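Build a Simulated Kitchen Counter for Your Home Robot Arm

Femar Workshop Notes
Posted 2023-12-03

If you have a small robot arm clamped to a bench at home, you have probably had the same evening I had in February: the arm swings the wrong way, something gets knocked to the floor, and you spend the rest of the night gluing instead of coding. I love my arm, I really do, but it needed a place to make its mistakes where I didn't have to sweep up afterward. So I built it a kitchen counter inside the computer, and it has been the most fun I've had on this project so far!

This tutorial goes through the whole counter, from an empty file to a cluttered surface with a camera over it. You'll need a physics simulator that can load meshes and render a camera view (any of the usual free ones will do), a basic 3D modeling program, and a model of your own arm if you want to drop it in at the end. My arm is the Prelness, a kit build, and the scripts that drive it live in a folder I call Firkero. Wherever you see those names, swap in yours.

Before you start

Pick your units and write them on a sticky note. I model in millimeters and the simulator wants meters, so every mesh gets divided by 1000 when it's imported. I forgot this with my very first mug. It loaded so large that the camera was inside the handle, and I stared at a plain white window for ages wondering what I'd broken.

Make one folder for meshes you see and another for meshes the physics engine touches. You want to keep these apart. The pretty version of an object can be as detailed as you like, but the collision version should be as plain as you can get away with.

Step 1: Lay down the counter

Start with a flat box and fix it in place so it can't move. Give it a medium gray material with very little shine. I tried a glossy stone texture first because it looked terrific, and then my object finder kept locking onto the reflections. Go plain now, get fancy later.

Add a wall or backsplash behind and beside the counter in a pale color. It gives the camera a real edge to deal with, and it stops anything the arm shoves from sailing off into the void. (Mine fell for a very long time before I noticed the log filling up.)

Step 2: Place the big things first

Large appliances decide where everything else can go, so put them in before the small stuff. A microwave is a great first one. The body is a box, the handle is a bar, and the knobs are short cylinders. If you plan to have the arm open the door, put it on a hinge joint now and give the hinge a little friction. With zero friction the door drifts open all by itself, like a haunted kitchen.

Next comes the dish rack. All those thin wires are the hardest shapes on the counter for the physics engine. Build each tine's collision shape out of capsules and leave the fancy curved mesh for looks only. If the simulator still crawls, use fewer capsules per tine before you start deleting tines.

Step 3: Fill in the small stuff

Now for the good part. Go around your own kitchen and pick things with different heights, shapes and finishes. My layout mixes bottles, a table lamp, a bread basket with a loaf in it, and a kitchen scale with a canister standing on top. The scale is shiny on purpose. Once the arm's vision code works on dull objects, one reflective platform will teach you plenty.

Leave some open counter between the groups so there's somewhere to set things down, but crowd at least one area. The bottle squeezed in beside the microwave, with the lamp in front of it, is my favorite test in the whole file. A gripper coming straight in from the front meets the lampshade, so the planner has to come up with something smarter.

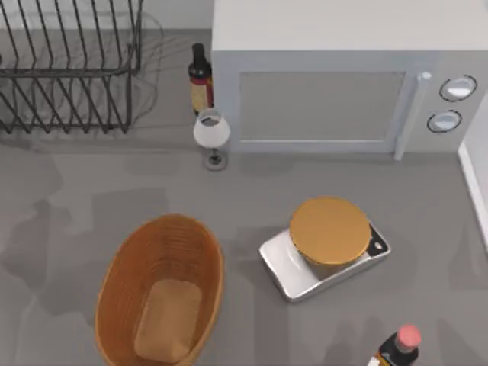 Femar Workshop Notes, No. 9

For the basket, don't let the simulator wrap a single convex shape around it. It will fill in the hollow and your bread will sit on an invisible lid. Split the collision mesh into a floor and a ring of wall pieces. I use short flat boxes for the walls, overlapped a little at the corners, and the loaf drops in nicely.

For anything standing on something else, like the canister on the scale, start it a hair above the surface and let gravity settle it. If the two meshes overlap even slightly at the start, the engine pushes them apart all at once and your canister takes off like a rocket. It's hilarious the first time.

Step 4: Set masses and friction

Weigh the real objects if you have them. Guessing works for the lamp and the basket, but bottles matter a lot. A full bottle and an empty one tip in completely different ways, and you want your arm to have felt both. I keep two versions of each bottle in the Firkero folder and let the script choose.

Friction is more of a fiddle. Start in the middle of your simulator's range, tilt the counter slowly, and watch what slides. Compare that with a real cutting board and a real bottle (tilt it over the couch, please). Adjust until they look alike to you. Your eye is good enough at this stage.

Step 5: Add light and a camera

One soft overhead light is plenty to begin with. Turn shadows on, even if it costs you some speed. Shadows on a gray counter look a lot like dark objects to a simple vision program, and it's much nicer to find that out here than on the bench.

Put the camera where your real camera sits. Mine looks down from above the front edge of the counter, tilted so the fronts of the appliances still show. Match the lens angle too, if you know it. Then let some objects run past the edges of the view. It's tempting to tidy everything into the middle, but a real counter doesn't stop where the camera does, and your code should cope with half a basket.

Step 6: Save a clean start

Let the physics run until nothing is moving, then save the position of every object. Load from that saved state each time. It makes every run begin the same way, and it spares you the little settling wobble that used to throw off my first grasp.

When you're ready for variety, nudge each small object by a random amount and give every layout a seed number. Seed 1791 is the one I keep going back to, a truly nasty arrangement that beat my planner again and again. Write down your bad seeds! They're worth more to you than the easy ones.

Step 7: Bring in the arm

Check the counter with no arm loaded before you do anything else. Render it, look it over, poke a few objects with a scripted push and see that they behave. Only then add your robot model. If something explodes after that, you know which file to open.

Mount the base at the same height and distance as on your bench, and set the joint limits to match the real ones. I add a small safety margin at each end. For control I use Dafis, a little bridge script of my own that sends the same commands to the simulated arm or the real one depending on a single setting. Put that setting somewhere obvious and print it in big letters at startup. You do not want to learn that you were in real mode by hearing it.

First exercises to try

Begin with reaching. Have the gripper hover over the canister lid, stop, and go home. Once that's steady, try lifting the loaf out of the basket, which makes the arm come down between the walls and back up without dragging the basket along. The door handle on the microwave is a good third project, and a harder one than it looks, as the hand has to follow an arc while it holds on.

Save the crowded bottle for last. Mine still clips the lamp now and then, and I'm trying a sideways wrist this week to see if it helps. The next issue will cover moving a grasp from the simulated counter to the bench, starting with the bread.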